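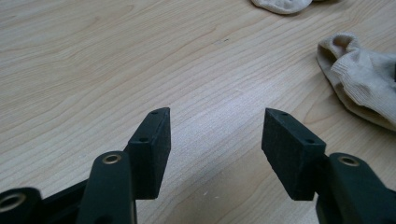
Handheld gripper over the bench, jaws open, fabric at upper right.

etutine_bench
2018-08-18
Second version of the handheld gripper. Two fingers, linkage driven, brass-colored rings at the pivots. Jaw opening is set by a trigger cable. It closes fine on blocks. On thin knit the tips skate over the top layer and close on nothing. Spring is 14 N at the trigger. Looking for opinions before I reprint the jaws.

Forsyth17
Tips look flat and blunt to me. Glue 2 mm silicone sheet on the inner faces and leave the rest alone.

Lieven Smits
Disagree. Silicone helps once the cloth is between the jaws, and his never gets there. He needs a thinner leading edge – a chamfer on the outside, down to a 1 mm lip.

Forsyth17
A 1 mm printed lip snaps the first time it hits the table. I went through a set of them in January.

Lieven Smits
Printed flat or upright? Mine are flat, layers along the finger, and they hold.

Forsyth17
Upright.

drarkedley
Separate question: that glare on the wood between the tips. If you run any vision on this, move the lamp or fix the exposure first.

etutine_bench
Exposure is locked. Lamp stays, the shop is shared. Will print the lip flat and try silicone on one jaw only.

Forsyth17
One jaw only will pull the cloth sideways. Do both.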